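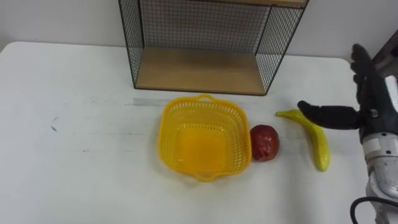 親指の根元だけは先に決めてしまったほうがいい、あとの指はそこから考えても間に合うから、とノウラ・サーブさんは前号を読んですぐに書いてよこしてくれました。前号で私が「四本の指をまずそろえて、親指は最後に」と書いたのが、どうにも気になったのだそうです。お便りはかなり長くて、途中にご自分の失敗談がふたつも入っていて、読み終わるころにはこちらのお茶がすっかり冷めていました。ありがとうございます。結論から申しますと、ご忠告のとおりに進めています。

さて、キスポート工房の腕づくりも、ようやく「物をつかませてみましょうか」と言える段階になりました。一月に入ってからは夕方六時になると誰かしら奥の台のところにいて、黄色いかごを置いたり、りんごとバナナの並べ方をああでもないこうでもないと話し合ったりしています。課題はいたって単純で、台の上の果物をかごに移す、それだけです。それだけのことに、私たちはもうずいぶん長いことかかっています。子どもなら二秒ですよ、とレイフ・ニーゴールさんに言われましたが、その通りなので言い返せませんでした。

むずかしいのはバナナのほうです。りんごは丸いので、指をひらいて真上からおりていけば、多少ずれていても指のほうがなじんでくれます。バナナは向きがあります。斜めに置いてあれば手首もそれに合わせて回さなければならず、回せば今度は親指の位置がずれる。ずれた親指がバナナの端をちょんと押すと、くるりと向きが変わって、また最初からやり直しです。ここで効いてくるのがノウラさんの言う「親指の根元」で、付け根の角度をきちんと決めておけば、手首がどちらを向いても親指と人差し指の出会う場所が動きません。前号の私は、そこをあとからソフトでどうにかするつもりでいました。どうにもなりませんでした。

部品の話も少しだけ。指を動かす小さなモーターの取り付け板は、スキメックの図面をもとに切り直しました。最初の板は穴の位置がわずかにきつくて、ねじを締めきると関節が渋くなるのです。ゆるめると今度はがたつく。レイフさんが丸やすりで一時間ほど格闘したあげく、これは切り直したほうが早いと宣言して、ほんとうにその晩のうちに切り直してしまいました。やすりをかけた一時間は何だったのかと思わないでもありませんが、きれいに削れた最初の板は工具棚の引き出しに入れてあります。何かに使えるかもしれませんし、使えないかもしれません。

それから、ねじ回しについてのお願いです。フィリップスと書いた札のついている引き出しの中身が、このところ少しずつ減っています。手首のふたを開けるのに使う短い一本がないと作業がまるごと止まりますので、ご自分の道具箱にまぎれていないか、どうか一度見てみてください。持ち帰っていた方も、そっと戻しておいていただければ十分です。

動作の記録のほうは、レイフさんがこつこつとつけてくれています。先週の終わりで、動かした回数は合わせて2,855回になりました。このうち、つかんで、運んで、かごの中に放すところまで行けたのが1,729回です。数字だけ見ると悪くないように見えますね。ただ、途中で指の速さを変えたり、果物の置き場所を変えたりしているものですから、前半と後半をそのまま足してよいものかどうか、台のまわりでもひとしきり議論になりました。レイフさんは足してよいという意見、私は分けて書きたいという意見です。記録帳には置き方と速さの欄もありますので、興味のある方は工房の入り口の棚からどうぞお持ちください（読んだら戻してくださいね）。

うまくいかないときの癖も、だんだんわかってきました。いちばん多いのは放すときです。つかむほうにばかり気をとられていましたが、かごの上で指をひらいても、小指の側がほんの少し遅れて、果物が外側へ転がるようにして落ちます。かごの縁に当たって台へ落ちることもあります。いまは、ひらく前にひと呼吸おく設定を試しているところで、この「ひと呼吸」をどのくらいにするかがまた悩ましいのです。長くすると安心なのですが、見ているほうがじれてきて、つい「ほら、いいよ、放していいよ」と声をかけてしまいます。声をかけても聞こえる仕組みは入っていません。

もうひとつ、ケーブルのことを書いておかなければなりません。腕を大きく振ると手首のところでケーブルが引っぱられる、というのは秋からの宿題でしたが、余長をとって外側へ逃がすやり方にしてからは、動きがだいぶ素直になった気がします。見た目はすっきりしません。シクサイドの集まりに持っていくまでには何とかまとめたいと思っていますけれど、結束バンドで締めすぎるとまた元のもくあみですから、やわらかい編みチューブのようなものが余っているお宅がありましたら、短い切れ端でも大歓迎です。内径がわかると助かりますが、わからなければ現物を見せてください。

シクサイドの集まりについては、4人まで車に乗れることになりました。腕を積むと後ろの席がひとつつぶれますので、それを引いた数です。前の日の夕方に積み込みをしますから、当日は行けないけれど力仕事なら、という方もぜひ顔を出してください。あたたかいスープくらいは用意しておきます。向こうでは机をひとつ貸していただけるそうで、こちらと同じ並べ方で動かすつもりでいます。台の高さが変わると手首の原点を取り直すことになりますから、着いてから少なくとも半時間は調整にください、とレイフさんから先方へ伝えてもらいました。

次にやりたいことは、並べたままにしておくと5つほどにもなってしまうのですが、まずは果物の向きを自分で見分けて手首を回すところからです。いまは人が角度を打ち込んでいて、これがまた、右回りか左回りかで毎回もめます。紙に矢印を描いて貼っておいたら、その紙を逆さに貼ったのは誰だという話になりまして、どうも私のようです。

ノウラさんからは、指先に貼る材料についても質問をいただいていました。すべり止めを貼るかどうか、貼るなら指の腹だけか横までか、というところでまだ迷っています。貼るとつかむのは楽になるのに、放すときにくっついてしまいそうで踏み切れません。同じような手を作ったことのある方、どちらを先に試したらよいか、ご意見をお待ちしています。紙でもメールでもかまいませんし、夕方に立ち寄ってくださるのがいちばん早いです。その際は靴の雪をよく落としてからお入りください。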